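Tronum 70 Portable Backdrop Stand

Photography / Lighting and Studio / Backdrops and Stands

The Tronum 70 is a folding stand for paper, muslin and canvas backdrops. It was made for photographers who work in other people's houses, rented halls and offices, and who carry everything in from the car themselves. It sets up in a room with a standard ceiling and packs down to a bag that fits across the back seat.

The crossbar comes in four sections. Use two for a head and shoulders portrait, three for a couple or a full-length pose, and all four for a group. The uprights have two locking collars each and a spring pin at every stop, so both sides can be set to the same height without measuring.

What comes in the bag

Two uprights with folding legs
Four crossbar sections
Six spring clamps
Two weight bags (empty, fill with sand or gravel)
One padded carrying bag
Printed setup sheet

Backdrops are sold separately. See the Cedulau muslin range for cloth that fits the crossbar sleeve without sewing.

Choosing a backdrop

Paper gives the cleanest background but it dents and tears, and a full roll is heavy. The crossbar will carry one roll of paper at full width. Don't hang two.

Muslin is lighter and folds into a small bag. It will have creases in it when you arrive. Hang it first thing, clamp the bottom corners to the legs and let it stretch while you set up the lights. A hand steamer takes out most of what is left. For portraits with the subject well forward of the cloth, small creases fall out of focus and can be left alone.

Canvas holds its shape best and should be stored rolled. If you fold painted canvas the paint will crack along the fold. 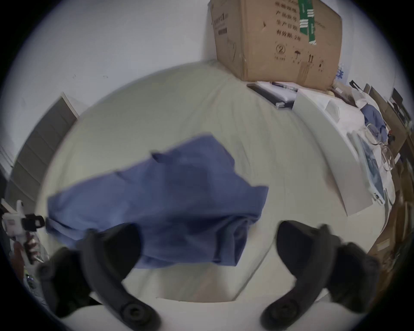
Setting up

1. Open the legs of both uprights fully before you extend anything. The leg brace should click.

2. Fill the weight bags and hang one on each upright. Do this before the backdrop goes up, also indoors.

3. Join the crossbar sections on the floor. The sections are keyed and only go together one way.

4. Slide the backdrop onto the crossbar, or lay it over and clamp it.

5. Seat the crossbar on both uprights at their lowest setting and tighten the wing nuts.

6. Raise each side one stop at a time, going back and forth between them. With two people, raise both sides together.

Allow 18 minutes the first time. Most people are faster after a few jobs.

Using it with lights

The uprights have a standard stud on top and can carry a small flash head. We don't recommend a softbox on them — the sideways load is too much with a backdrop hanging as well. Put large modifiers on their own stands.

Keep the subject at least 60 inches from the backdrop if you want to light the two separately. Any closer and the main light spills onto the cloth. In a short room, raise the main light and tilt it down so the shadow drops behind the subject and out of the picture.

A word from a customer

Melahat Kırmızıgül shoots staff portraits and family groups and has used the stand since the first version. "The old one slipped if you bumped it. This one doesn't. I leave the fourth section at home unless I know it's a group, and I put tape on my own pins so they don't get mixed up with the rental kit."

Care

Wipe the uprights with a dry cloth before you collapse them. Grit in the collars is the usual cause of a stiff section. Don't oil them, the oil will end up on the backdrop.

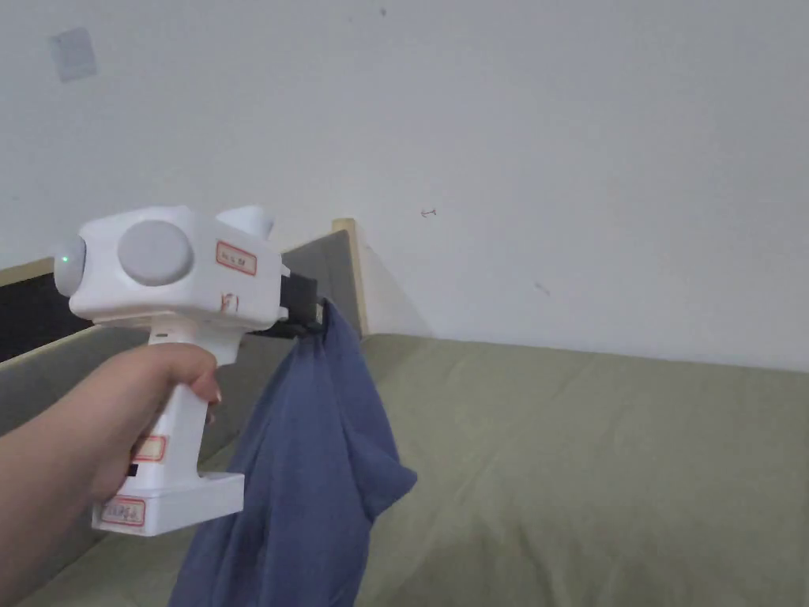

If a collar has already gone stiff, unscrew it, clean the thread with a soft brush and put it back dry. Replacement collars and pins are kept in stock and are the same for both uprights. Leg braces can be replaced too, but the rivet has to be pressed in, so those come back to our workshop.

Changes from the earlier model

The collars are now metal. The feet are wider and have a flat rubber pad that doesn't mark wood floors. The bag has a second handle on the end. Crossbar sections from the earlier model still fit, and so do Atora clamps.

Ordering

Item code: 3000
Color: black
Ships from: Yalçınkaya warehouse
Spare parts: listed under Accessories

Orders placed before noon go out the same day. The warehouse closes for two weeks in August, and orders made in that time are sent when it opens again. Returns are accepted if the stand is complete and in its bag.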